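Lecture notes, part 7
Learning from demonstration with hand-held grippers
Notes by Fernanda Moreira

These notes go with the second half of the lecture. Please read them before the exercise session and bring your own questions on the section about time alignment. 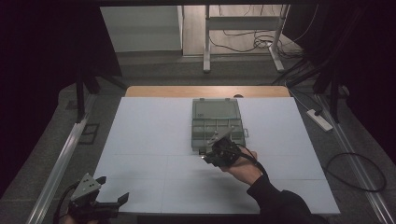
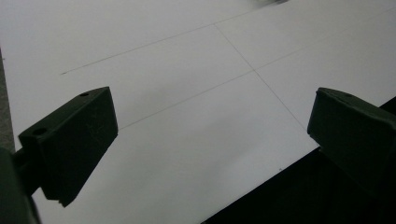
The same workplace from the head view and from a view on one gripper.

Catley, March 29, 2019

7.1 Why we hold the gripper in the hand

In February we looked at teleoperation. The person moves a leader arm, the robot follows, and we record both. The data fit the robot very well, but the person works slowly and gets tired. With hand-held grippers the person does the task directly and feels the contact in the fingers. The price is that we do not record any robot joint angles. We have only images, the pose of each gripper and its opening width, and we must get the actions from these.

7.2 What each view is good for

The head view shows both hands and the object together. In the first picture the organizer box has its lid folded back, one gripper is at the tray, and the other is away from it. From this view a policy can learn which hand should work next. But the gripper also hides a part of the compartments, and this is exactly the part where the precision is needed.

The view from the gripper has the opposite problem. It sees its two fingers and the surface between them, and very little of the rest. In the second picture there is a cross of thin lines on the white surface. Lines of this kind are useful for a quick check: if the pose estimate is correct, a crossing must stay at one point of the table frame while the gripper moves. If it drifts, do not train on that episode.

7.3 Time alignment

Each stream has its own clock and its own delay. Let t_h be the time of a head image and t_g the time of a gripper image. We choose the head image as reference and take the nearest gripper image before it, never after it. A later image would give the policy information that it will not have on the robot.

For the pose we interpolate between two samples. Position is linear, rotation is by slerp. Please do not interpolate Euler angles, every year I find this in the reports.

7.4 Result from the Plondus set

The Plondus set has 2769 episodes. After the drift check and the alignment check we kept 1432, so almost half was removed. The policy trained on the smaller set was better on the small-parts tasks and equal on the large ones. With only 200 episodes both versions failed on small parts, so cleaning does not replace quantity.

Open point: the drift limit was chosen by hand. Hà proposes to learn it, see the reading list.

Exercise

a) Write the action at time t as a relative pose between two gripper poses. Why does the table frame disappear from the result?
b) Run the Falto script with a window of 1000 ms and then with a shorter one of your choice. Plot the position error for both.
c) Which tasks would still work without the head view? Give one, with your reason.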